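Subject: Re: Winter sampling schedule and revised labeling rules, Vunda watershed
List: Nornholm Regional Water Laboratories – Members
August 2023

Dear colleagues,

Thank you to those who sent written comments on the draft schedule. I am replying on the list to the message from Mitsuko Kamata, as several member laboratories raised the same points and a single answer will save time for everyone.

Mitsuko Kamata wrote:
> The Yagi laboratory supports the draft in general. We have three
> questions before we can sign it.
>
> First, the draft moves the winter round to January. Two of our
> upstream stations cannot be reached by road in that month. May we
> keep the old dates for those two, or must they be dropped from the
> round altogether?
>
> Second, section 8 asks for the station number, the date and the
> initials of the sampler on every tube. Our present labels have room
> for the first two only. Is it acceptable to keep the initials in the
> field book?
>
> Third, the station list attached to the draft shows 243 stations. Our
> own copy shows a different total. Which list is in force?
>
> We would also ask that the final text be sent out early enough for us
> to order supplies through our normal channels. Last year the order
> had to be placed twice.

I will take these in order.

On the winter round, stations that cannot be reached by road in January may keep their former dates, provided that the laboratory responsible informs the Jinditz office in writing before the round begins. They should not be dropped. The long series from the upper Vunda is of value mainly for its lack of gaps, and a sample taken somewhat early is preferable to none. Results from these stations will be marked in the annual tables so that readers do not compare them directly with the rest.

On labels, the initials must appear on the tube itself. The field book remains the full record, but it travels separately from the samples and has on occasion reached Jinditz some days after them. Laboratories with a stock of the older labels may write the initials on the cap until that stock is used up. Please use a permanent marker. Pencil is not acceptable on caps, although it remains acceptable on paper field sheets.

On the station list, the correct total is 243. The figure of 343 that appears in some copies is a typing error from the previous edition and was carried forward into the spreadsheet sent to members in the spring. Noboru Nishimura has corrected the master file. Members who saved the earlier spreadsheet are asked to delete it and to request the new one from the Jinditz office. The 37 stations on the lower reach keep their present numbers. No station has been closed.

Two further matters were raised by other members.

Several laboratories asked whether field duplicates are still required. They are. One duplicate is to be taken on each day of sampling, at a station chosen before the team leaves the laboratory. The duplicate should be given its own number and entered in the field book in the usual way. It should not be marked as a duplicate on the label.

The Nornholm laboratory asked who is to pay for the return of empty cool boxes. The present arrangement continues: the receiving laboratory pays for the return, and the sending laboratory pays for the outward journey. We are aware that this falls unevenly on the smaller members, and the question will be placed on the agenda of the next annual meeting. Any member wishing to propose a different arrangement should send a short paper to Noboru Nishimura – one page is sufficient.

As to Mitsuko Kamata's last request, the final text will be sent to this list as soon as the changes described here have been entered. Orders for labels and cool boxes may be placed now, as neither will be affected by the remaining edits. Orders for field books should wait, as the page layout is still being revised to make room for weather notes.

Members who have not yet named a contact person for the winter round are asked to do so by reply to the Jinditz office and not to the whole list. Please include a telephone number that will be answered on sampling days.

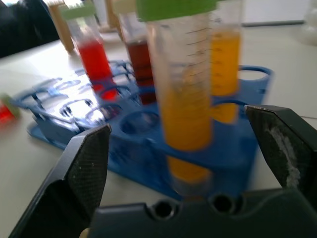 The contact person need not be the head of the laboratory, but should have the authority to postpone a sampling day if the weather requires it.

With kind regards,
Coordination Office, Jinditz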